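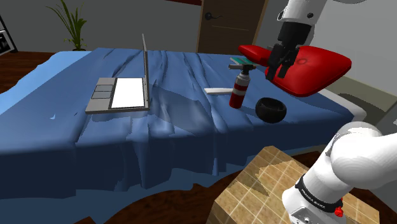 The Bed Is the Hard Part

At Drumari, a small software company, a simulated arm practices tidying a bedroom while its planner learns when to stop and look again

6 min read

Azucena Tlapale keeps the room open on her second monitor most of the day. It has a bed in it, a door, a potted plant and a Franka arm, and none of it exists outside the simulator. She has been working on the software that moves the arm since December, and by now she talks about the blue duvet the way other people talk about a difficult stretch of road.

"A table is a plane," she says. "You fit it once and you trust it. With the duvet I have a surface, but I don't have one height for it."

Tlapale writes motion planning code. Her project, called Skenby, takes a cluttered scene and works out which object the arm should pick up first, how the gripper should come down on it, and what path gets it there without knocking into anything else. In the bedroom scene that means a laptop with its lid up, a red-and-white canister standing on end, a black bowl, a red cushion and a few smaller things, all resting on creased fabric.

The planner likes to start with the cushion. It is large, it sits off toward the head of the bed, and the arm can reach it from above with the two fingers pointing straight down. Skenby scores every candidate grasp on reach, clearance and how sure the perception side is about the object's outline. The cushion usually scores well on all of them.

The outline is where the trouble starts. Perception comes from a separate program, Lukico, written by Chae-won Cha. Lukico reads the simulated depth image and splits it into objects and background. On a tabletop, the background is whatever is flat. On the bed, a deep fold can stand as tall as a thin object lying next to it.

"For the first few weeks it kept finding things in the wrinkles," Cha says. "It would report an object, Azucena's planner would politely go and pick it up, and it would come back with nothing, or with a pinch of blanket."

Her fix was to stop asking for a yes or no. Lukico now gives each patch of the image a score for how likely it is to belong to a solid object, and passes that along with the shape. If the score is low, Skenby can move the arm aside, ask for a second view and wait. The second look costs time. The default limit is two looks per object, after which the planner leaves the thing alone and goes on to the next.

The limit was argued over. Cha wanted 4. Tlapale ran both settings on 30 versions of the room, each with the objects moved and the duvet creased differently. With four looks, the arm finished the job in 27 of them. With two, it finished in the same 27, and got there sooner. The three failures were the same rooms both times, and in all three a small flat item had ended up down in a fold where the fingers could not close on it.

"More looking doesn't help if you can't get in there," Tlapale says. She has started on a sideways approach for those cases, with the wrist tipped over and one finger sliding in under the edge. It is slow, and it still fails when the fold is steep.

The laptop has its own rule. An open lid is tall and thin, and early versions of the planner treated it as something to pinch and lift. That worked in the sense that the laptop left the bed. The current version marks hinged objects as off limits and plans around them, with a margin of clearance that Cha thinks is too generous.

Much of the daily work goes through Tovar, the team's replay tool. Tovar stores every decision the planner made during a run, along with the scores behind it, and lets either of them step backward from a failure to the choice that caused it. Tlapale wrote the first version over a weekend and has been apologizing for the menus ever since. Cha uses it more than she does.

The duvet itself is a compromise. Cloth that moves and settles when it is touched is expensive to simulate, so most runs treat the bed as a fixed shape. The planner can drag a cushion across it and the folds stay where they were. Both engineers know a real blanket would shift, and take whatever was lying on it along. A smaller set of runs uses soft cloth, and those go overnight.

Next on the list is the order of picking. Skenby chooses one object at a time, always the best score, and sometimes clears the easy things only to find that it has left itself a bad angle on the last one. Tlapale wants it to think at least one pick ahead. Cha wants the clearance margin looked at first.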